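Notebook, Clircombe bench: peel oil, cold-pressed vs. steam
September, page 56

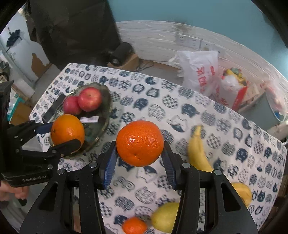
Entered by: fragrance bench, Clircombe
Started 10:40, closed 16:15

Second run on the Domton oranges. Same crate as last time, kept in the cold room, brought out the evening before. Peel taken with the flat zester, pith left on the fruit as far as possible. Yield of zest 606 g, split in two equal lots.

Lot A, pressed. Groltard hand press, four passes, cloth changed after the second. Emulsion spun at 2,000 rpm, then left to stand. The upper layer came off clear. Smell bright, slightly green, no cooked note.

Lot B, steam. Angelovski still, small flask. First drops later than in the previous run; the condenser water was warmer than I like. Stopped when the distillate ran without visible oil. Smell flatter, some caramel at the end.

Losses on the press cloth remain the weak point for A. Can be up to a fifth of the oil, judging by the weight of the cloth before and after, but water is in that figure too. Need to dry a cloth and repeat.

Both lots in brown glass, headspace filled with nitrogen, top shelf of the fridge. Labels A2 and B2. Please don't open before the smell test.

To do: new gasket for the still, check the condenser line, order filter paper (medium).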